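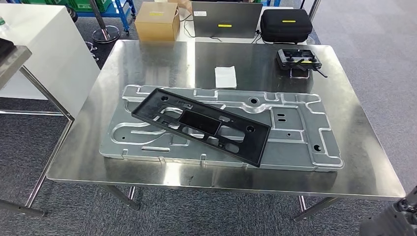
Some of you will remember that back in April we promised a proper look at the Turnel, the loan robot that Sterkik has started offering to small workshops, and I'm glad to say we've now had one on the go for long enough to have opinions! The idea is simple enough. You pay for a block of 60 hours, a crate arrives, and Evdokia Rallis from their training side spends a morning getting your people comfortable with it before she leaves you to it.

We gave ours the job we all grumble about, which is seating the black plastic brackets on the grey aluminium base plates. They're long, awkward things and they have to go down square to the ridges or they rock. Kyriaki Zervas, who knows those plates better than anyone, got through 26 of them with the robot on her second day and was rather pleased with herself – and quite right too.

I'd have liked a thicker manual, and the gripper pads wear quicker than I expected (a spare pair is 300 a go, so do ask for them to be included). The phone support, though, has been lovely from start to finish. If you'd like a turn before it goes on to the Gavalas unit, please put your name on the sheet by the kettle.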